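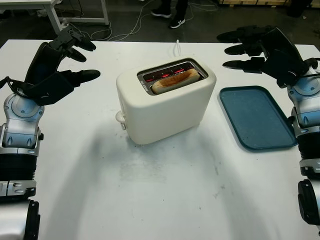
Harsh Maurya joins cast of The Surthorpe Line as filming moves to the coast

The second series is expected on screens in February.

Harsh Maurya has been confirmed as the newest face in The Surthorpe Line, the gentle railway drama that has been keeping a good many of us indoors on a Sunday night, and he sounds every bit as pleased about it as his fans are.

The news came on Mon 3 September in a short note from Vandow, the company behind the series, which also said that the cameras are already rolling in the little harbour town of Tosmont. Maurya will play Dr Villanueva, a young vet who takes over the old practice beside the station and very quickly finds himself caught up in everybody's business (as people in Surthorpe always do, bless them).

"I watched the whole of the first series with my mum, two episodes a night, and she cried at nearly all of them," he said. "When the call came I had to ring her before I rang anyone else, and then she wouldn't let me off the phone. I still can't quite believe I get to stand on that platform."
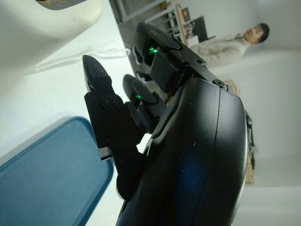 A black robotic hand seen close up, with a small green light on each of two fingers.

Viewers who stayed to the end of the last episode will remember that the vet's house had been standing dark since the storm, with a letter left lying on the mat. Vandow is keeping very quiet about who sent it, though we are told the answer comes in the opening episode and that Dr Villanueva is the one who picks it up. There is also a wedding on the way – whose, they would not say – and a long-awaited return for the night train, which was much missed by those of us who loved those slow, snowy scenes in the signal box.

The new series will run to eight episodes, two more than the first, and the producers have taken on 275 local people as extras for the market day and the wedding. The call for them went out in the summer and brought in 4000 replies, a lovely response for a town the size of Tosmont, and one that kept the casting office busy for weeks. Those who were picked have been asked to bring their own winter coats and sensible shoes.

Maurya, who spent most of last year on stage in the touring comedy Half a Crown for Albert, admits he has had some learning to do. He passed several mornings with a working vet before filming began and is now, he says, fairly happy around sheep and a good deal less happy around geese.
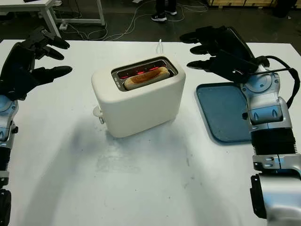
Where to see the filming

Scenes are being shot on the harbour front and at the old station through to the end of the month. Visitors are welcome to watch from behind the barriers, and the 40 bus stops right outside, but please do keep phones on silent when asked.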